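Withdrawal of a headline act from an awards ceremony: are ticket holders entitled to a refund?

Posted in: Live Events and Award Shows
Asked by Nobuhle Venter
24 May 2023

I hold two tickets for the Flostness Music Awards, which take place in July. When I bought them, the event page listed Inari as the opening performer, and her name stood at the top of every announcement I received. Last week her management released a short statement saying that she would no longer perform, although she remains nominated in two categories. The statement gave no cause beyond a difference of opinion over the choice of song.

I wrote to the box office and received a standard reply stating that the lineup is subject to change. I paid $256 for each seat, together with a service charge. I would not have purchased them for the remaining performers, several of whom I had not heard of before.

I should be grateful for guidance on the following matters. Does the withdrawal of a named performer give me any right to a refund? If it does not, may I transfer the tickets to a relative? Finally, is it usual for a nominated artist to attend without performing, and would she still be permitted to accept an award in person?

Reply from Joubert
Community adviser, Live Events

Thank you for setting out the matter clearly. I will take your points in turn.

As a general rule, a ticket to an awards ceremony is a ticket to the ceremony and does not guarantee any particular performance. This differs from a concert sold under one artist's name, where the absence of that artist normally means that the event is canceled or moved to another date, and refunds follow. Awards programs are put together over several months, and the list of performers is commonly announced in stages. The terms accepted at checkout will almost certainly contain a clause on changes to the program. You should find the confirmation message and read that clause in full, as the wording varies. Some organizers reserve the right to change "supporting" performers only, and if yours is worded in that manner you may have grounds to write again.
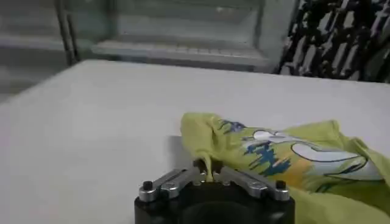 Transfers are usually treated separately from refunds, and the rules on them tend to be more generous. Many ceremonies permit one change of name for each ticket, provided that the request is made through the original account and before the stated deadline. Check also whether entry depends on something other than the ticket itself. At ceremonies where guests are admitted by fabric wristband, the band is commonly issued in a color that matches the seating section, so that a yellow-green one, close to the shade of the cloth pinched between the two metal fingers in the photograph, would admit the wearer to one level and no other. If your wristbands have already been mailed, do not fasten them before the transfer has been confirmed. A band that has been closed and cut open again will generally be refused at the door, and replacements are issued only at the discretion of the box office.

With regard to your last point, nomination and performance are handled by different departments at most awards bodies. An artist who declines to perform remains eligible to win, to attend, and to accept an award on stage. It is also common for such an artist to stay away, in which case the presenter accepts on the artist's behalf or the award is sent on afterward. Voting will in most cases have closed before the performers are announced, and the outcome should not be affected by a dispute of this kind.

I would suggest that you write to the organizer once more, quote the clause, and ask for a written answer. Keep a copy of the page that named Inari as the opening performer - a dated screenshot is sufficient.

Reply from Onton

She may still turn up. Artists pull out over the song and then the two sides come to terms in the final week. I would keep the tickets. The same thing happened at a ceremony I attended when I was 19, and the singer in question opened the show after all. I do not know about the refund.

Reply from Flostness_Row_K
Member, 200 posts

I agree with the first reply on most points, but wish to add a remark about the service charge. Even where an organizer agrees to a refund as a gesture of goodwill, the service charge is frequently kept by the ticket agent. You should ask about it separately, and ask the agent, not the organizer.

If you paid by credit card, you may also inquire with the card issuer. In my experience a claim based on a change of performer does not succeed unless the advertisement promised that performer without any condition. Please do not open a card dispute while the box office is still considering your request, as the agent may suspend the tickets until the dispute has been settled, and you could then be left unable to attend or to transfer them.

Official resale, where it is offered, normally opens a few weeks before the event. Prices often fall after a withdrawal and recover once a replacement has been named.

Follow-up from Nobuhle Venter

I thank all of you for your replies. I have located the clause, and it refers to "any performer," so I shall not pursue the refund further. The transfer deadline has not yet passed, and the wristbands have not been mailed. My niece has asked for one of the seats, and I have submitted the change of name this afternoon. I intend to keep the other.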